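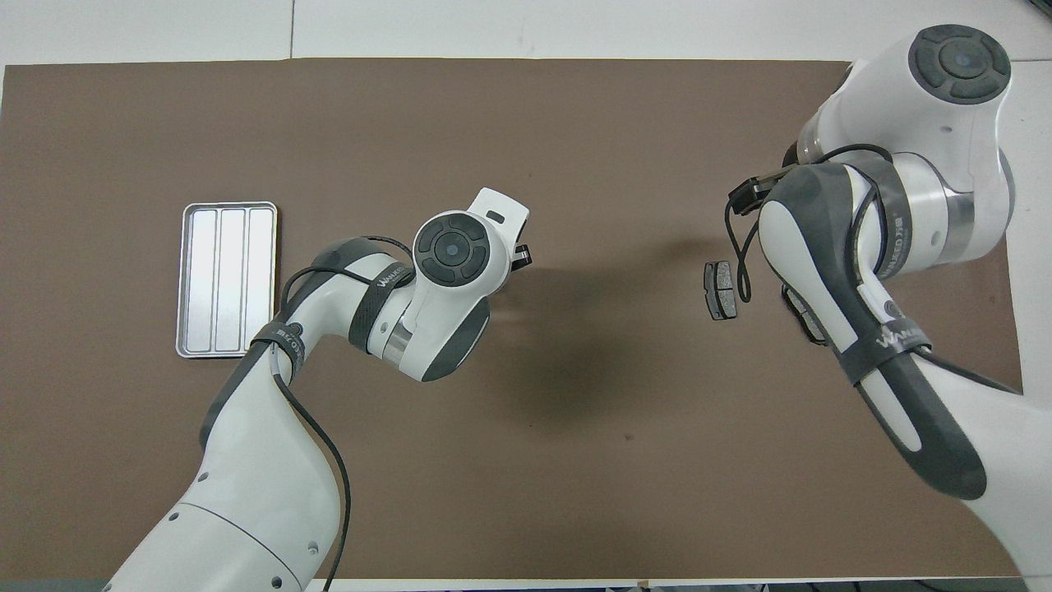
Does a divided tray need a mat under it?

A tray with a raised rim and a smooth base will slide on a hard white top, so a mat is worth having at any table where small parts or cutlery are sorted by hand.

Gallery: trays and mats

This page covers the sorting tables at Comar: the tops, the mats laid on them and the trays that go on the mats. Text by Agustina Pereyra, with corrections from Settimio Fabbri. Last changed 4/5/25.

1. Three-compartment metal tray, rounded corners, raised rim, on the left portion of a large brown mat. White top showing at the far side, left and right.

Notes to the gallery

Tray. The three compartments are long and parallel and run away from the near edge of the table. In this position a teaspoon or a short driver bit lies along the compartment and can be picked up by its middle. Turned through a quarter, the same tray puts the third compartment behind the other two, and the hand has to pass over full compartments to reach it. Bright metal throws back a good deal of light. With the lamp directly overhead it can be hard to tell a small steel washer from a reflection, and Fabbri moves the lamp to the far corner for anything under 14 mm. A sheet of grey paper cut to the compartment does the same job but has to be changed when it curls.

Compartments are filled from the left: small, medium, large. Mixed pieces stay on the mat until they have been looked at. If there are four kinds of piece, use a second tray. Do not put two kinds in one compartment, even when they look easy to tell apart -- they are not easy to tell apart at the end of a shift.

Mat. Brown was chosen over green and over black. Black hid rubber seals and green marked badly. The mat should stop short of the edge of the top on all sides where the table allows it, as a mat that overhangs gets caught by sleeves and creeps. A margin of 40 mm is the least we accept on new tables; a wider one on the right is useful for the count sheet. Mats supplied by Nalby come rolled and need a night under weights before use. Lay them face down for this.

Top. White tops show scuffs and seams, and both are acceptable if a fingernail does not catch on them. A seam that does catch will collect dust and should be filled. Wipe with a damp cloth and no powder cleaner. The Sorensen polish that used to be kept in the cupboard leaves a film, and mats slide on it.

Cleaning the trays. Warm water, a little washing-up liquid, soft brush into the corners, dry straight away. The rounded outer corners are no trouble. Dirt collects along the foot of the dividers. Trays are stacked on their bases with a sheet of paper between each; without it the rims mark the undersides.

Capacity. A batch of 500 small pieces goes through in lots of 80, which leaves a short lot at the end. Weigh the short lot separately and write it on its own line of the sheet.

Spare dividers. Dultenier trays take loose dividers, and these are kept in the second drawer. They do not fit anything else. A revised drawer list will be added in August.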